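Butcher block vs. laminate for a small kitchen – talk me into or out of it

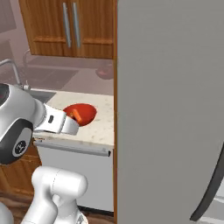
Red bowl on the counter

podside_marilou wrote:
Okay, long post, sorry in advance. We're finally redoing the kitchen in November and I have gone back and forth on countertops so many times that my husband leaves the room when I open the laptop. The kitchen is small. One run of counter is 66 inches and the other is barely big enough for the coffee maker and a cutting board. So the money part isn't terrible either way, there just isn't that much counter to buy.

What I have now is laminate that came with the house. It's ugly but I have never once had to think about it. What I want is butcher block, because my aunt had it and I rolled out dough on hers every summer as a kid and I'm sentimental about it. The guy at Declercq (that's our local kitchen place) quoted me for maple and he was very nice, but he also tried to move me to quartz three times in one visit, so I don't know how much to trust his opinion on the wood.

We cook every night. I bake a lot. I have 2 boys who leave puddles. Tell me what you'd do!

jlayug wrote:
I've had butcher block for six years and I love it, and I would also tell you to think hard about the puddles. Mine looks great everywhere except the strip behind the faucet, where it went gray and fuzzy the first winter. I sanded it and oiled it and it went gray again. Now I keep a folded towel back there and we all just live with the towel.

The rest of it, no regrets. It's warm under your arms when you lean on it and it's quiet when you put dishes down. I didn't know I cared about that until I stayed at my sister's place with the granite and every mug sounded like a car door.

Dindo G wrote:
Going to be the grump here. Laminate. You have kids, you cook every night, and you already said you never have to think about the one you've got. Why would you pay more money to start thinking about it?

I did wood in our last house and I oiled that thing every month like it was a saddle. Forgot it for one summer and got a crack running in from the sink cutout. New house has laminate and I haven't given it ten seconds of my life.

podside_marilou wrote:
Dindo that is fair and also it hurt my feelings a little, ha. What did you oil it with? The Declercq guy said mineral oil and then his coworker walked by and said never mineral oil.

Dindo G wrote:
Mineral oil, then mineral oil with beeswax, then whatever was on sale. So maybe some of that crack is on me.

Bienvenido L. wrote:
Most of the crack is on you, my friend. A crack starting at a sink cutout is usually raw end grain that never got sealed, or the top got screwed down tight so it couldn't move. Wood wants to swell and shrink with the weather and if you pin it, it's going to go somewhere. Rubbing oil on the top side won't fix that.

I put these in for a living until my knees quit. Marilou, if you go wood, ask them two things. Are they sealing the underside and all the edges of the cutout before it goes in? Are they using slotted brackets? If the answer to either one is a blank look, walk out.

As for oil, mineral oil is fine for a board you chop on. Around a sink I'd go with a hardwax oil or a real film finish. You give up cutting directly on it but you shouldn't be doing that anyway.

jlayug wrote:
Wait, you shouldn't be? I cut directly on mine all the time. That's half of why I bought it.

Bienvenido L. wrote:
You can, it's your counter. I'd just rather sand a cutting board than a kitchen.

jlayug wrote:
Hard disagree but okay! I like the knife marks. It looks like people live there.

connie_banez wrote:
Can I throw in a third option? We did both. Laminate on the sink side and a piece of butcher block on the side where I bake. I was worried it would look like we ran out of money halfway, and I did get one comment from my mother-in-law, but she also comments on the curtains.

The wood side is 33 inches, and that's plenty for pie dough or a sheet pan. It never gets near the faucet so the upkeep is really nothing, I oil it when it looks thirsty. And the laminate side gets the puddles and the boiling pasta pot drips and the kid with the markers. Ours is a plain off-white from Leltness and the marker came off with rubbing alcohol.

One thing I'd warn you about is height. The wood was thicker than the laminate and we had to shim the other cabinets to make them line up. Get both samples in your hands before anybody orders anything.

podside_marilou wrote:
Connie I think you might have just saved my marriage. I hadn't even considered splitting it. My short side is kind of sad and dark though, and that's where the wood would have to go if I keep it away from the sink. Do I want to bake in the sad corner?

connie_banez wrote:
Put a light under the cabinet! We stuck one up there from Corier, the plug-in kind, and it changed the whole corner. Or take the wood on the far end of the long run and leave the sink end laminate, but then you have a seam in the middle of the counter and I don't know how you'd feel about that.

Bienvenido L. wrote:
Don't put a seam there. Crumbs, water, and you'll be caulking it every year. Change materials at a corner or at the stove where there's a natural break.

Dindo G wrote:
I still say all laminate and spend the difference on a good mixer. But if you split it I'll allow it.

podside_marilou wrote:
The stove is between the two runs! So there's my break. Okay. I'm calling Declercq in the morning to ask about the brackets and the underside, and if he says quartz to me again I'm hanging up. Does anybody have an opinion on maple vs. birch, or should I start a new thread for that?

jlayug wrote:
Maple. But start a new thread, Bienvenido is going to want room.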